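The Sour Side of Rice
How a jar of fermenting grain turned one small kitchen upside down, in the best way

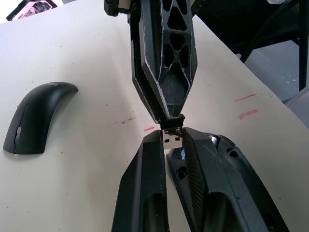
Napaporn Thammasiri remembers being warned off fermented rice as a child. It would smell like feet, her cousins told her, and it would taste like a mistake. She believed them until she was well into her thirties, and now she can't get through a week without it. I knew exactly how she felt, because I had been carrying the same idea around for years, and then one August lunch wiped it out in a single bite.

The lunch was at Hemmin, a narrow little restaurant with one long counter and a kitchen you could cross in four steps. I had ordered the fish. What came with it was a flat cake of rice, brown and crackly at the edges, with a middle so tangy and soft that I put my fork down and looked at it. It had the sourness of good yogurt and the chew of a bagel (I know, I know, but stay with me!). I forgot the fish completely. I think I left half of it.

The cook, Daranee Wannasri, was happy to talk about it once the lunch rush was over, and she talked the way people do when they love something a little too much. The cake is made from cooked rice that sits in lightly salted water for two days before it's drained, pressed and fried. Her grandmother did it to use up leftovers. Daranee does it on purpose, and she cooks extra rice every evening just so there will be something left over.

"People think fermenting is a project," she told me. "You cook the rice, you cover it with water, you go to bed."

I went home and tried it that same night, and of course I got it wrong. My rice was too hot when the water went on and I had used far too much salt, so after two days I had a bowl of wet, salty rice that wasn't sour at all. I fried it anyway. My husband ate two pieces and said they were fine, and he is a kind man.

The second batch was better and the third was wonderful, and by then I was asking everybody I met about rice.

What goes on in the jar

The idea is simple. Cooked rice is full of starch, and there are helpful bacteria all over the place that would love to eat it. Keep it under water with a bit of salt and the sour-making kinds get a head start on the others. They make acid, the acid gives you the tang, and the grains soften and start to cling to each other. Put it in a pan with some oil after that and you get a crust that plain leftover rice can't come close to.

Every cook I spoke with has a different opinion on the details. Nipon Paisan, who makes rice cakes for the breakfast stall he runs with his sister, likes a long soak and a strong flavor. He'll go three full days when the kitchen is cool. Lamai Wattanapong thinks that's much too far. She stops after one night and wants only a hint of sour, something you'd notice in the second mouthful and wonder about. I've eaten at both of their tables and I can't choose. Nipon's cakes are amazing next to a runny egg. Lamai's are the ones I'd give to a child, or to anybody who has been told about the feet.

They do agree on the rice. Use jasmine, cook it a little dry, and cool it quickly – spread out on a tray is best – before it goes anywhere near the jar. Cooked rice left sitting warm can make you sick, and frying it later won't always fix that. Get it cool, get it covered, keep everything clean. If the jar smells rotten, or you see fuzz or any pink or black spots, throw the whole thing away and start over. It's a cup of rice. You'll live.

The batch I make now

This is closer to Lamai's way, with a bit of Nipon's stubbornness in it.

I cook 200 grams of jasmine rice, spread it on a tray until it's cool, and tip it into a very clean glass jar. Over that goes 600 milliliters of cool boiled water with two teaspoons of fine salt stirred in. The rice has to stay under the water, so I sit a small saucer on top. A loose lid goes on, and the jar lives on the counter out of the sun for one day, or up to two if the weather is mild. I taste the water with a clean spoon each morning. When it's pleasantly sour, like the brine from a mild pickle, it's ready.

Then I drain it well. Really well! This was my biggest mistake after the salt. Wet rice spits at you and won't brown, so I leave it in a sieve for a good half hour and press it gently with the back of a spoon. In a bowl I mash it lightly with my hands until maybe half the grains have broken down, and then I add a chopped scallion, a little grated ginger and some white pepper. No egg, no flour. It holds together on its own if you've drained it properly.

I shape it into patties as thick as my thumb and fry them in a shallow layer of oil over medium heat, and I leave them alone. Five minutes, maybe six, before I even think about turning one. If it sticks, it isn't ready to be turned. The other side takes less time. They go onto a rack with a pinch of salt, and usually one of them doesn't make it to the plate.

What to put on top

Almost anything. I mean it. Daranee serves hers with a spoonful of green chili relish and a squeeze of lime, and that's still the version I dream about. Nipon goes for the egg. Napaporn crumbles hers into a salad with peanuts, mint, raw shallot and lots of lime juice, so that the crunchy bits soak up the dressing while you eat, and I've made that one for three dinners in a row and had no complaints.

Adesuwa Onuoha took the idea somewhere else altogether. She had a jar going in her kitchen when I visited, and she fries her cakes small, the size of a cookie, and serves them with a thick tomato and red pepper stew that had been going since the morning. The sour rice against the sweet, smoky pepper was so good that I asked for the recipe before I had finished chewing. She doesn't have one. She told me to fry the peppers longer than I'd want to and then a bit longer again, and she was right about that.

For something quicker, try them cold the next day, cut in strips and fried a second time until they're crisp all the way through, with mayonnaise and plenty of hot sauce. I'm a little embarrassed by how often this is my lunch.

They freeze nicely too. Fry them on one side only, let them cool, and freeze them flat with paper between the layers. From the freezer they go straight into a hot pan, pale side down, and you can have breakfast on the table before the coffee is done.

I went back to Hemmin last month and sat at the same end of the counter. Daranee had a new cake on the menu, made with black sticky rice and a longer soak, nearly purple inside and served with palm sugar syrup and salted coconut cream. It was dessert, she said. I had it first, and then I ordered the fish.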